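Re: [kerkasine-list] Moving the newsletter back to paper

On 2022-04-03, the Nestider branch wrote:
> We would like to propose that the club newsletter go back to
> being printed and mailed. Several members say they never see
> the emailed one. Printing 500 copies at Quansah would eat most
> of the dues, but we feel it is worth it. Thoughts?

Thoughts, yes. I edited the paper one for 8 years, so I have a few, and most of them are about staples.

First, the members who never see the email. I wrote to 3 of them last November and asked for a current address. Two replied within the hour, by email, to tell me they don't get email. The third is still on the list under an address at a company that folded before we had a logo.

Second, 500 copies. We do not have 500 members. We had 500 copies because Quansah's price dropped at that number, and the extras went into my hall closet, where they remain. If anyone wants the issue with the upside-down crossword, I can meet demand for the rest of my life.

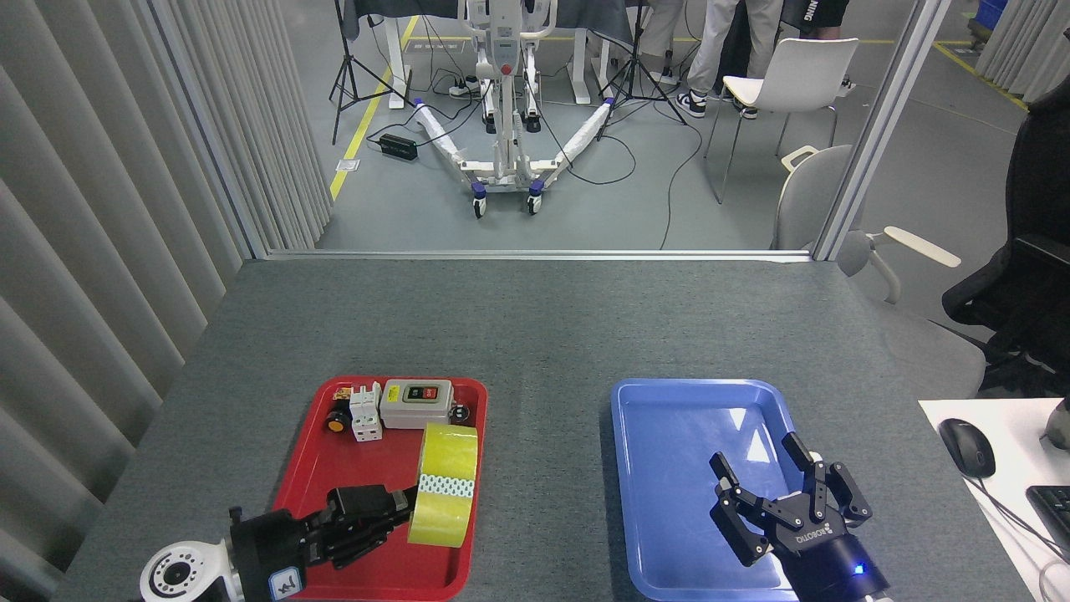 Volodymyr Nazarenko
former editor, Kerkasine newsletter

Third, the folding. The proposal says "printed and mailed" as if those two words sat next to each other in real life. Between them are an evening of folding, an argument about which way the address panel faces, and a sheet of labels that has been through the printer the wrong way round. I still have opinions about the argument – I was right – but I don't want to have it again.

What I would support is a short print run for the people who ask for one, in writing, by any method they like. Cunell will do small jobs on a decent cream stock and doesn't make you take the extras home. Charge those members the postage and leave the dues alone.

I'd also like the page limit back. The last emailed issue had a report on the spring picnic that ran to 2000 words, and it rained, and we left. On paper somebody would have had to cut that.

If the branch wants to go ahead anyway, the long-arm stapler is at my house and can be collected any evening after supper. It jams on the second staple. Bring a butter knife.

V.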